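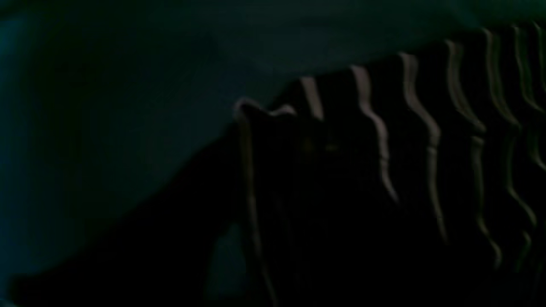
I went back to the aquarium at Dasdale last weekend, mostly to see how the membership survey turned out. They put the results up on a board near the coat check, four sheets of paper in plastic sleeves, and I stood there long enough that a school group went around me twice.

The survey ran through the spring and summer. According to the board, 3,216 visitors were handed a card on the way out and 2,143 gave it back filled in. I was one of them. It asked what you remembered from your visit, which tank you spent the most time at, and whether you had read any of the signs. There was also a box for comments. I wrote that the signs in the kelp room are mounted too high for kids and for anybody in a wheelchair, and I noticed the same comment came up enough times to get its own line.

What people remembered was mostly the feeding talks. That matches my own experience. I have been a member for six years and I could not tell you what is written beside the ray pool, but I can tell you that the rays get chopped squid and smelt, and that one of them hangs back until the others are done. I know that because a keeper said it out loud while holding a bucket.

The second thing people remembered was the tide pool table. It's a shallow tank at waist height where you can touch sea stars and urchins with two fingers, under supervision. The line was long in July and they added a second table on weekends. My vote would be to keep it through the winter. The building is half empty from Thanksgiving on and the staff have more time to talk.

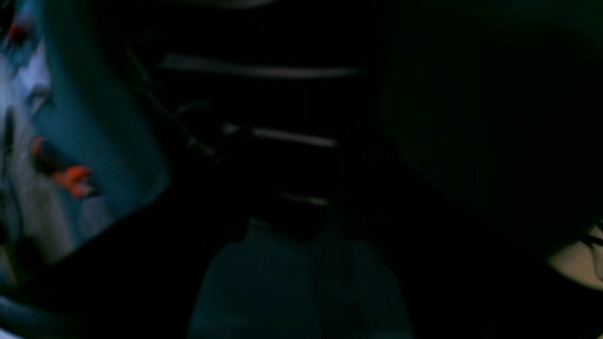 The signs did badly. Fewer than half the people who answered had read even one all the way through, and the most common reason given was that there was too much text. I can believe it. The new panels in the estuary gallery run to four paragraphs each, in white type on gray, and they start with the Latin name. I like Latin names, but I don't think they should come first. A family with a stroller stops for maybe ten seconds. If the first line says "This crab buries itself when the tide goes out," they might stay for the second one.

The aquarium says it will rewrite the estuary panels by January. The plan on the board is one sentence in large type, one picture, and a short paragraph under it for people who want more. They also want to lower the kelp room signs by a foot, which I was glad to see.

A smaller part of the survey was about the eelgrass project. For those who don't live around here, the aquarium grows eelgrass shoots in tanks out back and plants them in the cove each year. This year's planting was 1,000 shoots. Most visitors had no idea it was going on. You can't see the tanks from the public side, and the only mention of it is a donation box next to the exit with a faded label. I have given money to that box for years and I only learned what the shoots look like when I went to a members' night.

They are going to open the back area for tours on Saturday mornings, limited to eight people at a time. I signed up for one. It's free with membership and five dollars otherwise. You need closed shoes and you have to be able to manage a metal staircase, so it won't suit everyone. I asked at the desk if there would be a video or a window for people who can't do the stairs, and was told it had been brought up but there's no money for it yet.

A few practical notes, as I get asked. The parking lot off the harbor road is closed for resurfacing, so use the one behind the library and walk down. The cafe has shorter hours and stopped doing soup. The jellyfish room is open again after the pump repair, and it's colder in there than it used to be, so bring a sweater if you plan to sit. The moon jellies are small right now. The person on duty told me they were moved in as juveniles and will put on size over the next couple of months.

I also checked on the old lobster in the corner tank by the stairs. Still there, still in the same pipe. The sign for that tank is a handwritten card that gives its age as a guess and says it molted in the spring. It's the only sign in the building I have read from start to finish more than once.

My tour is in three weeks. I'll write up the eelgrass tanks after that.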